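3.2 Version labels and what they are worth

Anyone who has kept a folder of old installers knows the moment when the computer asks whether you would like to replace a file with itself. We wanted to know how often that moment is deserved. The corpus described in 3.1 holds 1,533 packages for companion apps (the ones that pair with a drone, a camera mount or some other flying accessory), all collected by Bugti's script from the update feeds of 11 publishers between one March and the next.
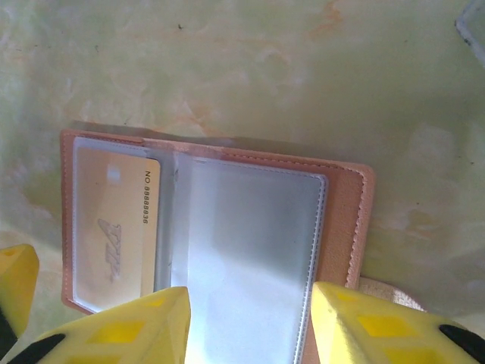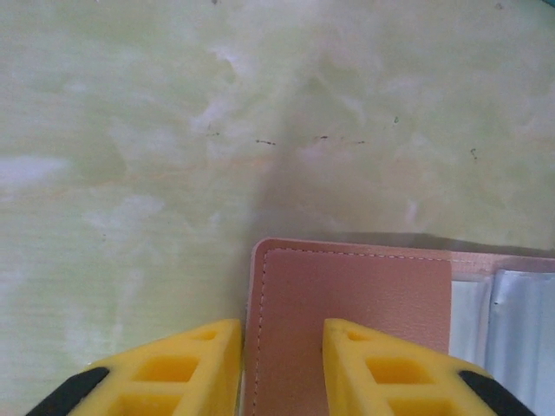

Figure 4. Pale green marbled surface, two views.

A version label, for our purposes, is whatever the app shows on its About screen. A build number is the longer figure behind it, which the store uses to decide that your copy is old. The two are supposed to move together. Publishers treat this as a guideline, in the sense that a speed limit is a guideline.

We compared packages in three passes. The first pass hashed each whole file, and any two with the same hash were set aside as plain duplicates. The second pass unpacked the remaining files, threw out the signing block and the timestamps, and hashed what was left. The third was done by hand on whatever the second pass could not settle, and consumed most of a summer and a quantity of coffee that the department has asked us not to itemize.

After the first two passes, 1,360 packages were left that differed from every other package in something a user might conceivably notice. The remainder were copies wearing a new hat. Most came from staged rollouts, where the publisher offers an update to a slice of its users, loses its nerve, pulls the update, and offers it again a week later with the same contents and fresh release notes. The notes in these cases were usually more cheerful the second time.

Grenora was the tidiest publisher in the set. Its labels went up by one, its build numbers went up by one, and its release notes said what had changed. We had budgeted two weeks for Grenora and finished before lunch. Avgate was a different matter. It keeps separate build counters for its phone and tablet editions, and at some point merged them by adding the two together, so that a tablet user who updated in the morning could be told by evening that a much newer version existed. It did not. We wrote to Avgate's support address about this and received a ticket number, which also skipped.

Bokgate deserves its own paragraph. It reuses labels. We found 58 pairs of packages from Bokgate in which the label was the same and the contents were not, including one pair where the later file removed the return-to-home altitude setting and the earlier one had it. Both called themselves by the same name and both had release notes reading "Bug fixes." A pilot comparing notes with a friend over the phone would have concluded that one of them was lying. For archiving, this is the worst case of all: a collector who names files by label will be warned of an overwrite, will reasonably assume the warning is about a duplicate, and will click yes.

Châu, the smallest publisher we looked at, has no labels at all before its second year. The early packages are all called "final." We ordered them by the date inside the signing certificate and then checked that order against the growth of the settings menu, which in this line of software only ever gets longer. The two orders agreed except in one place, where a menu item for propeller guards appears, vanishes and comes back. We kept the certificate order and have no theory about the guards.

Two limits on all of this should be mentioned. Our script checked each feed once a day at 4 a.m., so an update that was published and pulled between checks will not be in the corpus, and from the forums we gather that several were. We also collected from one region only. Publishers may ship different files elsewhere under the same label, and having met Bokgate we would not care to bet against it.

For what follows, then, a "version" means a distinct set of contents after the second pass, whatever it happens to call itself. Where we quote a label we give the first eight characters of the hash beside it. This makes the tables ugly. Section 3.3 takes up the question of which changes between versions reach the flight controller and which stay on the phone, starting with Grenora, as a kindness to the reader and to us.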